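Housing and Household Studies
Unit 6: Where People Eat at Home
Handout and notes for the second half of the term

Read these notes before the seminar. They cover the main points from the lecture but not the slides on rents, which are in the Unit 5 handout. The reading by Räsänen is required. The Zakier chapter is optional and fairly long.

1. The eating place as a question

Housing surveys count rooms. They ask how many bedrooms a home has and whether the kitchen is shared. Most of them do not ask where the people in the home sit down to eat. This makes meals hard to study from survey data alone, and much of what we know comes from floor plans, interviews and time diaries.

For this unit, an eating place is any spot in the home where at least one person regularly has a full meal while seated. A table in a separate room counts. So does a counter with a stool, a desk, or a sofa with a tray. A spot used only for snacks does not count. Keep to this definition in your written work, even where the reading uses a different one. 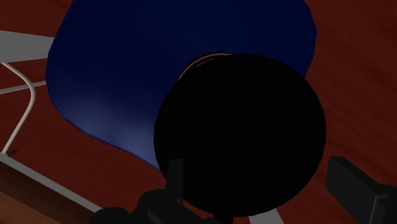
A home can have more than one eating place, and many do. Breakfast and the evening meal are often eaten in different spots. In the Grustitz study, which looked at 74 households in one apartment district, 61 had at least two eating places by our definition. The authors had expected fewer. They put the result down to work hours: people who leave early eat near the stove, alone, and the shared meal happens later in the day somewhere else.

Note that the Grustitz households were all renters. We do not have a matching set of owners.

2. Three kinds of plan

Separate dining room. The table has its own room with a door. Food is carried in. This plan was common in larger houses and assumes that someone is cooking out of sight. In many homes the room is now used for work or storage during the week.

Eat-in kitchen. The table stands in the same room as the stove and sink. The cook can talk to the people at the table. Smells and noise are shared too, and interview subjects bring this up more than anything else.

Open plan. Cooking, eating and sitting are in one large space with no walls between them. The table often marks the line between kitchen and living area. Older plans converted to this type may keep a short piece of wall or a change in flooring where the old wall stood. 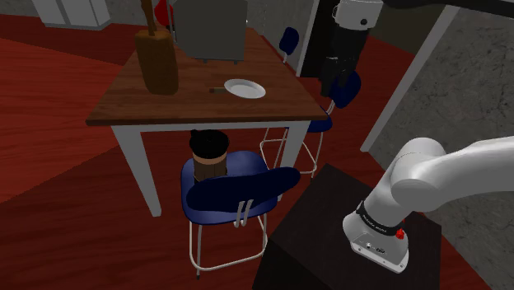 Plans do not settle how people live. Räsänen makes this point in the second section, using two apartments with the same layout. One household ate every evening meal together. The other had no shared meals on weekdays, and the table held mail and schoolwork. Be careful about reading habits straight off a drawing. If you use a plan as evidence in your paper, say what it shows about space and then bring in a second source for what people did there.

3. Tables, storage and small homes

In a small home the table does several jobs. It gets used for homework, ironing, bills and food preparation. Time diaries from the Camar project show tables in one-room homes in use for most of the evening, with meals taking up a small part of that time. Diary keepers often wrote "at table" without saying what they were doing, so some entries could not be coded.

Things kept on the table matter as well. If it has to be cleared before each meal, people are more likely to eat elsewhere. This came up in both the Camar diaries and the Grustitz interviews. 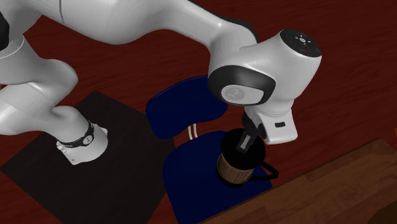
Assignment and reading

Write a short paper on the eating places in one home you know well. It can be your own. Include a simple floor plan drawn by hand and a diary of meals kept for 3 days. The plan does not need to be to scale, but label the rooms and mark each eating place. Change the names of the people who live there.

The paper is due on 15th June. Hand in the diary pages with it. Late papers follow the rules in the course outline.

Required: Räsänen, sections one and two.
Optional: Zakier, the chapter on kitchens in rental housing. Skip the appendix, which uses an older set of room codes.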